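Help wanted – packing and sorting, November thru the holidays

Gadodley needs people for the packing room. Shiny stuff mostly – glossy sheets, iridescent panels, gift sleeves. Everything that shows a fingerprint. If you have steady hands and don't mind going slow, keep reading.

**The work**

- picking up panels by the edge, checking both faces, setting them down again
- sleeving, boxing, taping
- putting the rejects in the reject bin and not on teh table
- wiping down your surface at the end

Shifts are 4 hours, mornings or afternoons, pick one. We have room for 11 people. Pay is $179 a week plus a lunch on the long days. No experience needed, we train you the first morning. 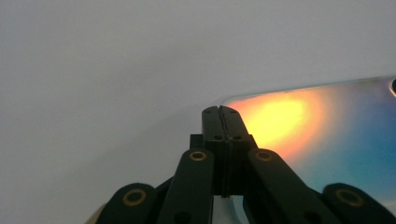
Bongani Kekana says the glossy ones are easier than they look once you stop grabbing them in the middle, and that he'd take them over the matte cards any day – the matte ones stick together. He also says bring a sweater. Do that, the room is cold untill noon.

**You should be**

- OK with standing, stools available
- OK with repetitive work, almost 40 boxes on a full shift
- on time. Trucks for Draren leave at 3 pm and they dont wait

Rings off, please. Short nails help. Gloves we have, all sizes except small, those are on order from Coste.

**To apply** – come by the side door at Hesen, any morning before 10, ask for Bongani. Or leave a note at the front desk with your name, phone and which shift. Students fine. Start is first week of November, some spots may open later on.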